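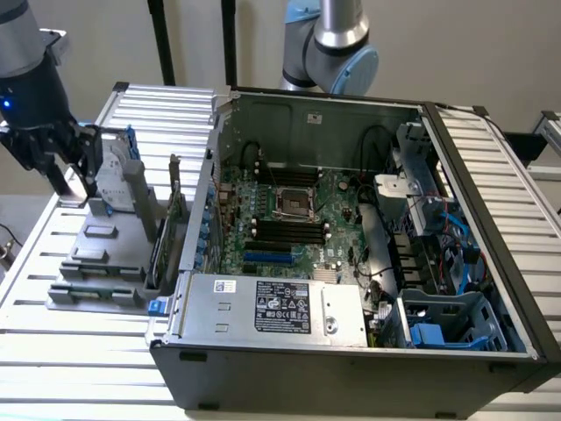
**Jitlow opens desktop refurbishing line in Hultulstead**

HULTULSTEAD – Jitlow, a repair and resale company for office computers, has opened a refurbishing line at its Hultulstead workshop. The line takes in used desktop towers from schools, clinics and small businesses and prepares them for a second owner.

In its trial period, which ended in May, the workshop took in 3276 towers. Of these, 1430 have been resold as complete machines. The others are waiting for parts, or have been taken down for spares.

Every tower is laid on its side and opened at the bench. Old processors, memory and expansion cards come out first and are tested apart from the case. Boards that pass are matched by type and go back into stock. The motherboard stays in the chassis for inspection, and its sockets, slots and latches are checked before any part is fitted again. A bent pin in a processor socket is enough to send a board to the spares shelf.

Drives are handled separately. Each one is wiped or destroyed, as the sender chooses, and the sender receives a written record by serial number.

Finished machines are sold through Vasconcelos, Jitlow's retail partner, with a warranty of 90 days. Buyers can choose how much memory they want and whether to add an expansion card. Machines are sold without a monitor, keyboard or mouse.

Parts that can't be used again go to Fiklow, which sorts them into metal, plastic and circuit board scrap. Empty cases in good shape are kept, and repair shops may buy them singly or by the pallet.

Organizations with almost 100 towers or more to clear can ask for pickup. Smaller lots may be dropped off at the workshop's side entrance between 8 a.m. and 3 p.m. Towers should arrive with their side panels on and all outside cables removed. Laptops and all-in-one machines are not accepted at this time.

**About Jitlow**

Jitlow repairs, refurbishes and resells desktop computers and parts. Its workshop and offices are in Hultulstead.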